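Skestidix Chronicle FAQ

These are the questions I get most about my vampire chronicle, Skestidix. I've been running it for nine years, in the same fictional city of Ollport, with the same house rules (more or less!). If yours isn't answered here, leave it in the comments and I'll add it when I next tidy the page.

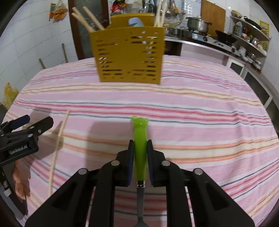
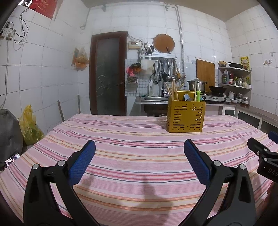
What is Skestidix, exactly?

It's a homebrew tabletop game about vampires in a rainy medieval harbor city. I started it because I wanted something slower and meaner than the modern-day games I grew up on. There are no guns and no phones, and if you want to send a message across town you need a servant who can be trusted with it. We play around a table with a tablecloth, pink with bands of cream, orange and red like the one in the photos, and I use the bands as a cheap distance tracker - one stripe is one street. It works better than any grid I've bought.

Is Skestidix a clan or the name of the game?

Both, sorry. Skestidix was the elder who founded the first bloodline in Ollport, and the players kept calling the whole campaign by his name until I gave up and put it on the cover. When I mean the elder I write "Old Skestidix." When I mean the bloodline I write "the Skestid." I know it's a mess.

What year does it start in?

The year 900 by the city calendar, which counts from the laying of the harbor wall. It doesn't match any real calendar and I'd ask you not to try (people have tried). Old Skestidix went to sleep under the salt market in 498, so he's been down there a long time when the first session opens. Nearly everything the characters believe about him is wrong, and I'm not going to say which bits are right on a public page.

What are the bloodlines?

There are three you can start with. The Skestid hold the harbor and remember every debt. The Paston came in from the marsh villages, heal fast, and can't cross a threshold where salt has been spilled. The Darko are the youngest line, and they can borrow a mortal's voice for a night if the mortal has told them a secret freely. There's a fourth line in the book, but it's for the storyteller and I won't unlock it for starting characters, so please stop asking!

Are the Darko evil?

No more than the others. They get a bad name because every new player reads "borrow a voice" and goes straight to blackmail. My favorite Darko character ever ran a choir. She hardly ever lied to anyone, she just sounded different every evening, and the rest of the coterie were terrified of her.

Can I play a vampire with no bloodline?

Yes, they're called strays. You get one gift from any list and you never learn a second. In exchange the elders mostly overlook you, and you can sit in at court without anybody thinking to check your name. I'd save this for your second character, because strays need a player who's happy to poke at things on their own.

How does hunger work?

You have a hunger pool of nine. It drops by one each night you wake and by more if you use gifts. At zero the storyteller takes your character until the next dawn, and you get to watch. I used to have a long table of feeding results and I threw it out. Now you just tell me who you fed on and what they'll remember, and that person goes on the town list. My Ollport list has 200 names on it now, and some of them are very angry.

Can a vampire in this setting be cured?

The Paston believe so. They have a prophecy about a tide that goes out and doesn't come back, and a vampire who walks out across the mud is supposed to reach the far side alive. I've had two players try it. One turned back, and the other is still walking as far as I'm concerned - we stopped the story there and I haven't touched it.

Do I need to know other vampire games first?

Nope. It might even help if you don't, since you won't argue with me about sunlight. (It burns. It's slow. Clouds help a bit.)

Can I change the lore for my own table?

Please do! I'd love to hear what you did with Ollport. The only thing I'd keep is the salt market, because half the plots lead back there sooner or later and you'll have a lot of rewriting to do if you knock it down.

Will there be a second book?

I'm working on the marsh villages now, slowly. The Paston chapters are drafted and the map is a disaster. I'm hoping for November, but I said that last time too, so check back here.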